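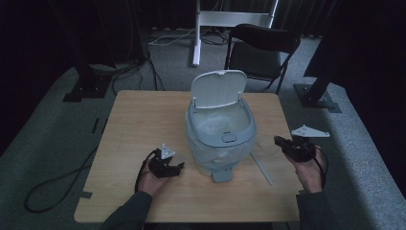

Chapter 6: Gathering Demonstrations by Hand

May
Benito Cuesta and Aigars Siliņa

The preceding chapters treated the training set as given. A policy was fitted to pairs of observations and actions, and the only questions asked were how well it fitted and how it behaved when run. This chapter goes back one step and asks where the pairs come from. For manipulation tasks they come from people doing the task, over and over, with equipment that turns what they do into numbers a robot can use.

Three methods are in common use. In kinesthetic teaching the operator takes hold of the robot arm and moves it through the task. In teleoperation the operator moves a separate input device and the robot follows. In the third method, the subject of most of this chapter, the robot is absent. The operator holds a gripper in each hand, or in one hand for simpler work, and does the task directly. The position and orientation of each gripper are recorded along with the opening of its fingers, and the robot's arms are later commanded to put their own grippers through the same motions.

We call this handheld collection. The opening photograph shows a station of this kind: two black handheld grippers with their cables, white triangular marker plates, and a pedal bin on a table with its lid up and a liner bag draped over the sides. Household objects such as this one will serve as the running case in the chapter. A pedal bin has one hinged part, and its liner is thin and deformable, so it raises most of the problems a collection plan has to deal with.

6.1 What a demonstration contains

A demonstration, or episode, is a sequence of time steps from a defined start state to a defined end state. At each step the recorder stores

- the pose of the left gripper and of the right gripper, in a fixed room frame
- the finger opening of each gripper
- one or more camera images
- a time stamp for each of the above, taken at the source

The last item is the one most often handled badly. Pose, finger opening and image usually arrive through separate devices with separate delays. If the recorder stamps them on arrival, the delays are baked into the data and can't be removed afterward. A policy trained on such data learns to close its fingers slightly early or slightly late. With a rigid block the effect may be too small to notice. With the rim of a plastic bag it is the difference between a grasp and a miss.

Actions are not measured directly in handheld collection. There is no command signal as there is in teleoperation, only the motion that took place. The usual practice is to take the pose at a later step as the action for the current one. The size of this offset is a design choice and should be written down with the data. Section 6.5 returns to it.

6.2 Tracking and the room frame

The gripper pose can be found from outside, by fixed sensors that look for a rigid marker, or from inside, by a camera on the gripper that tracks the room. Outside tracking is more accurate over a short time and doesn't drift. It fails when the marker is hidden, and in two-handed work the hands hide each other's markers often.

A marker plate is useful only if its position on the gripper is known and stays fixed. The transform from marker to fingertip is measured once, when the plate is mounted, and checked after that. At Plultlow, where one of us ran collection for a year, the check was done at the start of each shift by pressing the closed fingertips into a conical hole in a steel block and rotating the gripper through its range. If the transform is correct, the computed fingertip position stays still while the marker moves. A drift of more than two millimeters meant the plate was loose or bent, and the gripper was taken off the table.

The table and the stands around it need the same care. Floor positions should be marked, and the marks should be checked when the floor has been cleaned. Carpet is a poor base for a heavy stand, as it settles over some days after the stand is placed. If a stand carries a sensor, the room frame moves with it.

Cables are a lesser problem, but they do affect the data. A tethered gripper pulls on the wrist when the slack runs out, and operators learn to avoid the pull without being told. The result is a set of demonstrations in which one side of the workspace is rarely visited. Plot the fingertip positions from the first session before recording the second. Gaps of this sort are easy to see from above.

6.3 Defining the task

A task definition has four parts: the objects, the start state, the end state, and the range over which the start state is varied. Table work on the liner-fitting task in the Tokstead set was defined as follows. The objects were one bin and one liner bag. The start state was the bin upright on the table with the lid raised and the bag lying folded beside it. The end state was the bag inside the bin with its upper edge turned over the rim on all sides. The bin was placed anywhere within the middle of the table and turned by up to 62 degrees to either side of straight ahead.

Two points in this definition deserve comment. First, the lid begins raised. An earlier version had the operator open the lid as part of the task, and in that version most of the failed episodes failed at the lid, before the bag had been touched. The two skills were then split and recorded as separate tasks. Splitting costs additional setup time and makes the final policy harder to assemble, and it should be done only when one stage takes up a large share of the failures.

Second, the end state can be judged from an image. "The bag is fitted properly" would not do, as two reviewers will disagree about it. "The upper edge is turned over the rim on all sides" can be answered yes or no by someone who wasn't in the room.

The angle limit was set by the robot. A person can walk around a table, but two arms mounted on a fixed base can't, and a demonstration the robot is unable to repeat has little value. The reach of the arms should be computed before collection begins, and operators should stand where the robot base will be. Siliņa's rule was to keep both feet on a mat for the whole episode - an episode with a step in it was discarded.

6.4 Variation

A set in which every episode looks alike will train a policy that works for that episode only. The set must vary in the ways that the world will vary when the policy is run. It should be held constant in everything else, and in the operator's strategy above all. If half the operators open the bag with both hands at once and the other half pin one edge and pull the other, the policy sees two answers to the same question. Some model classes can represent both. Many will average them, and the average of two good grasps is often a motion that touches nothing.

For this reason the strategy is agreed on and practiced before recording. In the Tokstead work each new operator recorded 21 practice episodes that were kept out of the training set. Cuesta reviewed them in Ivow, the playback tool used throughout this book, with the fingertip paths of an experienced operator drawn over the top. Operators whose paths differed in kind were retrained. Operators whose paths differed only in speed were left alone.

Speed is worth a further note. People handle familiar objects faster than most arms can follow. A recording can be slowed in playback, but a bag flicked open at full speed uses air resistance that is missing when the same motion is made slowly. For rigid objects, record at a comfortable pace and rescale. For thin, flexible ones, ask the operator to work at the pace of the robot. Expect a session to yield around half as many episodes as it would otherwise.

6.5 From recording to training pair

Raw episodes pass through several steps before training. Streams are aligned to a common clock. Short gaps in the marker track are filled by interpolation, and an episode with a long gap is dropped. Poses are moved from the marker to the fingertip and then into the robot's base frame. Finger openings are scaled to the range of the robot's own gripper, which may differ from the handheld one. The Segers fingers used in our laboratory open wider than the handheld pair, and a linear scaling of the opening gave weak grasps on thin material. A lookup table measured at several openings corrected this.

Keep the raw files. Each of these steps contains a choice, and at least one of the choices will be changed.

Exercises for Sections 6.1 through 6.5 are at the end of the chapter. The next section takes up the filling of tracking gaps and derives the error bound for interpolated poses when both position and orientation are missing.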